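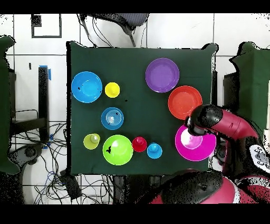
4. Sorting and storing the Piltton tableware

4.1 Plastic tableware from the Piltton range is sorted by shape first and by colour second. Before any piece goes into a Bovwood crate, lay the whole batch out on a cloth-covered surface so that every rim can be checked from above. A dark green cloth suits the purpose well, as the bright plastic shows up clearly against it: the purple plate, the orange-red plate and the large magenta plate can be told apart at a glance, and so can the lime green bowl and the yellow-green cup to its left, which are easily confused on a pale table. Leave space between pieces where the table allows.

4.2 Laying out

1. Spread the cloth and pull it flat. Folds under a cup will tip it.
2. Set out the plates and bowls. Spread them over the full width of the table.
3. Place the cups in the gaps between the larger pieces.
4. Check that no piece hangs over the edge of the table.

Note: Light from overhead lamps leaves glare spots on the glossy colours. Tilt the piece before recording a mark as damage.

4.3 Inspection

1. Look at each bowl for specks and dark marks. Wipe with a damp cloth and look again.
2. If the mark remains, write the colour and shape of the piece on the Henico record card (for example, "bowl, bright blue, specks").
3. Run a finger round the rim of each plate. Put any plate with a rough or split rim to one side.
4. Check ridged cups between the ridges, where residue collects.

Caution: Do not scrape marks off with a blade or a scouring pad. Scratched plastic holds dirt and must be withdrawn from use.

4.4 Washing

1. Wash by hand or on the upper rack of a dishwasher. The water must not exceed 70 °C.
2. Rinse in clean water.
3. Stand bowls and cups upside down on a rack. Stand plates on edge.
4. Leave until fully dry before stacking.

Caution: Cups stacked while wet may lock together. Do not lever them apart with a knife. Stand the outer cup in warm water and twist gently.

4.5 Stacking and crating

1. Stack plates with the largest at the bottom. No stack may hold more than 100 plates.
2. Nest bowls of the same size. Do not nest a cup inside a bowl.
3. Put cups in the narrow compartment of the crate, open end down.
4. Place the record card on top and close the lid until both catches click.
5. Fix the label to the short side of the crate. Replacement labels are ordered as part 313.

Note: Crates may be piled 3 high on a level floor. Keep them away from heaters and direct sun, which fades the reds first.

4.6 Mixed colours

Sets supplied under the Nyaga name contain one piece of each colour in each shape. Do not make up a missing piece from the Piltton range. The sizes differ slightly and the bowls will not nest.

Section revised 9 May 2022, N. Major. Corrections to Noémi Major at the Henico stores desk.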